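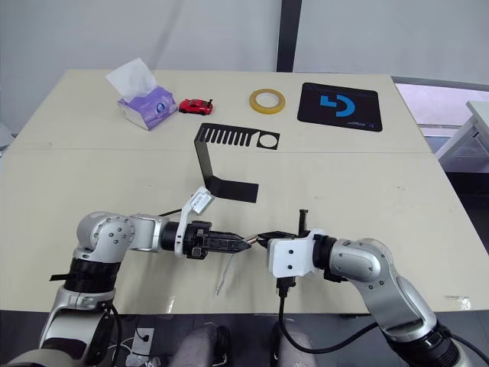
Figure 7.1 A thin gray wire with a small plug, and a bent metal bracket behind it.

Chapter 7
Small Cables and the Things That Hold Them

In this chapter
7.1 Why a cable needs a home
7.2 Getting to know the bracket
7.3 Clearing and setting the table
7.4 Plugs, slots, and slack
7.5 Taking it all apart again

If you have worked your way through the last six chapters, you have by now measured, marked, drilled, filed, and folded a fair amount of thin metal, and I hope you still have the pieces in a box somewhere and that you're a little proud of them. We are going to need them. Up to this point a bracket has been a thing to make. From here on it will be a thing to use, and the first use we will put it to is a humble one: giving a small cable somewhere to be.

I learned this work at the long tables of the Brurkgate evening shop, where there were always more cables than hooks. Every September the new group would arrive, open the big drawer, and pull, and the whole contents of the drawer would come up in one piece like a bird's nest. We spent the first evening of every course pulling it apart, and I used to think of it as a lost evening. I don't any more! You learn a great deal about a cable by untangling it. You find out which way it likes to curl, how stiff it is near the plug, and how long it is when it's lying straight (longer than you guessed, usually, by the length of your arm).

7.1 Why a cable needs a home

A small cable has two weak spots, and they are both where the wire meets the plug. The middle can put up with quite a lot of bending. The ends can't. When a cable hangs by its plug, or is shoved into a drawer with the plug folded back on itself, the strain goes into that short stretch behind the plug, over and over, until one day the thing works only if you hold it at an angle. Most of us have owned a lamp or a set of headphones like that, and have held it at an angle for months.

So the first rule of the chapter, and you may want to write it on the inside cover of your notebook: hold the wire near the plug, and let the plug itself go along for the ride. It applies when you carry a cable, when you hang it up, and when you feed it through an opening.

The second rule is gentler. Leave some slack. A cable pulled tight from one point to another looks very neat for a day or two, and then someone moves the table. In the practice for 7.4 you will be given a cable 325 millimeters long and asked to run it between two points 200 millimeters apart, and I can promise that half the class will want to know what to do with the extra. A soft loop is what you do with it.

7.2 Getting to know the bracket

The brackets in this book all start as a single strip of sheet metal. Some have one bend and look like the letter L. Others, such as the black one on the table in Figure 7.1, are bent more than once, into something like a Z or a stair step. It's a friendly shape to work with. The lower part can rest on the table as a foot, the upright part gives you height, and the upper part reaches out and offers itself for whatever you would like to attach.

Look at where the openings are cut before you do anything else. A round hole will take a screw or a bolt, or let you pass something through that has a plug of the right size. A row of narrow slots is another matter altogether – the metal between them stands like the teeth of a comb, and a thin wire can be laid in sideways if the slots run out to the edge, or threaded from above if they don't. Turn the piece over in your hands. Run a fingertip (lightly, please) along every edge that a wire might touch, and if you feel a burr, go back to Chapter 4 and get out the fine file. A burr you can barely feel will chew through soft insulation sooner than you'd believe.

When you have done that, set the bracket down on its foot and give the top a gentle tap. Does it rock? A bracket that rocks has a foot that isn't flat, and you will be chasing it across the table with one hand while you try to hold the wire with the other.

7.3 Clearing and setting the table

Every table in real life has other things on it. There will be a box of tissues, something a child left behind, a roll of tape from the last job. You don't have to banish any of it. Push what you aren't using toward the back edge, keep it in a loose row so you can see each thing, and leave the middle for your work. The bracket goes in the middle, a comfortable reach away, with space in front of it for both hands.

Figure 7.2 shows a table set out in this manner. Find the bracket first, then its foot, then the slots in its upper plate, and ask yourself from which side you would bring in a wire.

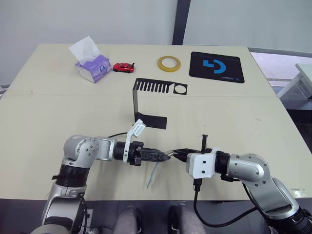

Toivo Toivonen, after reading a draft of this section, wrote back that he would clear the back edge too, tape and all, and put everything on a shelf until the job was finished. "I lose small parts behind things," he wrote. "If there is a thing to lose it behind, I will lose it." He has a point, and if you are the same sort of worker, please follow his advice over mine. My own trouble runs the other way. Once I put the tape on a shelf I forget which shelf, and then I'm up and down all evening.

Whichever way you choose, do it the same way each time. The habit matters more than the layout, and you will be glad of it in 7.4, when both of your hands are busy and you want to know where the tape is without turning your head.

Before you go on

Gather one bracket with at least two bends, one thin cable with a small plug, a fine file, and a roll of tape. Any tape will do for now.

Straighten your cable on the table and let it lie for a minute or two. Notice where it curls back. Mark those places in your notebook with a quick sketch; you will want the loop to fall there later.

Find one cable at home that is hanging by its plug, and move it.

Words you will meet: slack, strain, burr, foot, upright, slot, feed, seat. The last one is used here as a verb, meaning to settle a plug fully into place, and we will come to it on page 144.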